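Speaker notes, Uvbridge meetup, 1st April
Collecting demonstrations in other people's bedrooms
Nawal Hajji, Lodus project

Slot is 25 minutes plus questions. Keep water on the left side of the lectern, clicker in the right hand. Start before people have finished sitting down, it always works better.

OPENING (2 min)

Hi everyone, I'm Nawal, I run collection for Lodus, and I have the best job on the team because I get to go into people's homes and watch how they do things. Folding, sorting, putting stuff back where it goes. Then we try to teach a policy to do some of it.

Ask for hands: who has trained something on demonstrations? Keep your hand up if you collected them yourself. (Expect most hands to drop. Enjoy this, then be nice about it.)

I want to spend this whole talk on the part before training. The model people get plenty of talks! What I'd love is for you to leave wanting to go pick up a gripper for an afternoon.

WHY HAND-HELD (4 min)

We began with teleoperation. One arm, one table, one very patient operator in the lab. It gave us clean data and very little of it, and all of it was from the same table. Every mug had the same wall behind it.

Then we switched to hand-held grippers with a wide camera mounted on them. You hold the tool, you squeeze, the fingers close, and the camera records what the fingers are doing along with the room around them. No arm to carry up the stairs. Our collectors travel by bus. That changed what we could ask for more than any software we wrote that year.

Slow down here. Say clearly that the arm comes later, at Barta, where we replay and test. People mixed this up last time and the first three questions were all about motor limits.

For March we ran 44 home sessions. Total accepted demonstrations from the small bedroom set: 187. Let that number sit for a second, somebody will think it's tiny. It is tiny! It's also from real rooms with real bedspreads, and I would not trade it for a much bigger pile from our lab table.

ROOMS (5 min)

This is my favorite section, so watch the clock.

Bedrooms are great. They're narrow, there's a bed taking up half the floor, and you end up working in whatever strip is left. Daylight comes in from one end and blows out the window completely. The fisheye lens bends the ceiling and the corners. The patterns are wonderful and awful: wallpaper, curtains, quilts, pillowcases, all different, all in view at the same time.
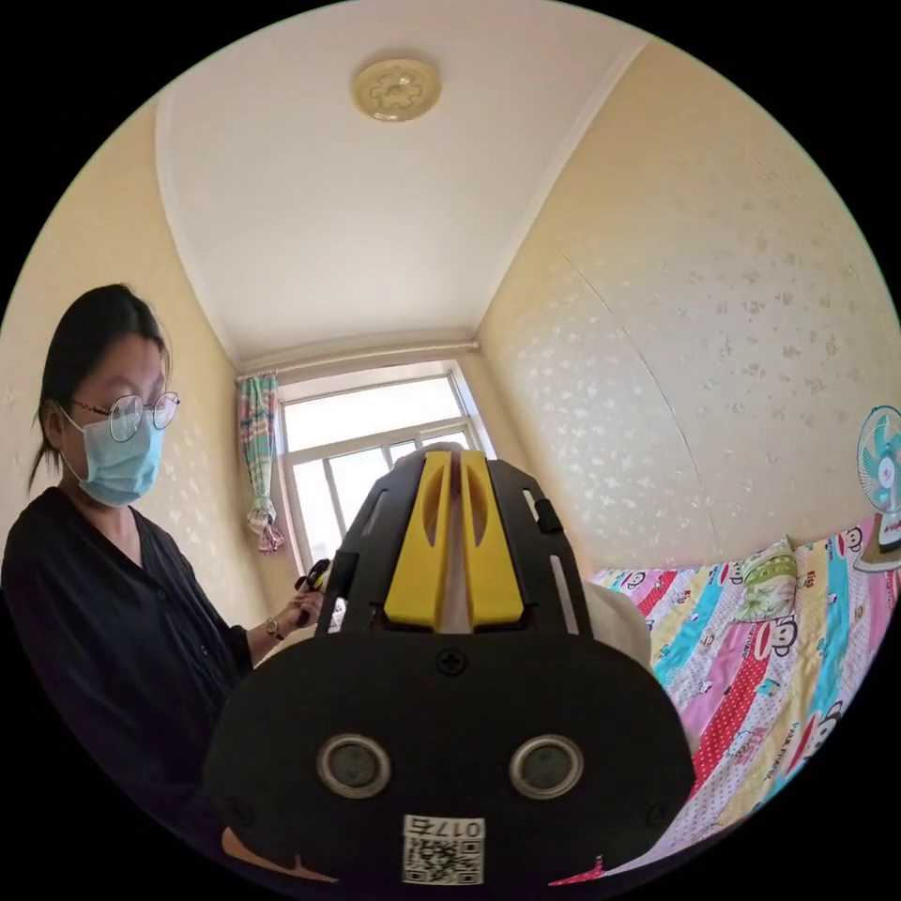
A policy that has only seen a gray lab bench has a very hard time with a cartoon quilt. Ours did. It treated the prints as things to pick up. We saw it reach for a printed face on a bedspread again and again, with full confidence, and I laughed until I had to sit down. (Pause for laugh. If no laugh, move on quickly.)

What helped was more rooms. We tried cropping and we tried color changes in software, and both gave us a little. Going from 10 rooms to 44 gave us a lot. Same objects, same instructions, different homes.

Point to make: we don't tidy. If there's a fan next to the bed, it stays. If the curtain is tied up, leave it tied. The collectors used to straighten the bed before they started, out of plain good manners, and we had to ask them very kindly to stop.

PEOPLE (4 min)

Handovers. We added these late and I wish we'd started with them. One person holds something small out, the other takes it with the gripper, or the other way around.

The thing I hadn't expected is how much of a handover happens before the fingers close. People slow down. They look down at the object, they turn it a little so it's easier to grab, they wait. The wide view catches a lot of that: the arm, the head, the direction someone is facing. We nearly threw it away in an early version by cropping tight on the fingers. Please don't crop tight on the fingers.

Small dark objects against dark clothing are hard. So are objects hidden behind the gripper's own body, and that happens all the time, because the tool takes up so much of the picture. We keep those clips. We mark them "partly hidden" and they go in with everything else. A robot at Barta has to look past its own hand too.

Faces: consent comes first, signed before the tool comes out of the bag, and anyone in the room gets asked, including whoever wanders in with a snack. Blurring happens before the files reach the training machines. We check blurring by eye on every clip with a person in it. Glasses and masks both confuse the face finder, so don't trust it alone.

THE BORING BITS THAT SAVED US (5 min)

Labels. Each gripper has a code on a sticker, and you scan it at the start of the session. Sounds dull. In week one we had two tools with the jaws set a hair differently and no record of which was which, so a whole batch of widths was useless. Now the code goes in with the session and the calibration follows it around.

Calibration: open all the way, close all the way, twice, before the first demo. Takes less time than finding the light switch.

Jaw color: bright fingers are easier to track. We tried black on black for a week. Never again.

Retakes: let people fumble. If someone drops the thing and picks it up, keep recording. The recovery is often the best part of the clip, and the policy needs to see how a person gets out of trouble.

Breaks: stop after 10 demonstrations and put the tool down. Wrists get tired, and tired wrists make sloppy grasps that all look alike.

Notes: one sentence per session in the collector's own words. Mine once said "cat sat on everything, went fine." I found that clip in seconds, months later, when Baltix wanted to know how we handle soft obstacles.

WHAT STILL DOESN'T WORK (3 min)

Be straight about this, the room will appreciate it.

Bright windows. When the window is behind the fingers, depth is poor and we lose tracking for a moment. We have a partial fix, ask me in the hallway.

Night sessions. We have 2. I want far more.

Left-handed collectors. We have one, she is excellent, and the policy does noticeably better on left-side reaches from her sessions alone. If you're left-handed and live near Uvbridge, come find me.

CLOSE (1 min)

The tool is on the table by the door. Pick it up, squeeze it, hand something to the person next to you. The sign-up sheet for the next round of homes is beside it, and we bring our own extension cord.

Then questions. Repeat each one into the mic for the recording.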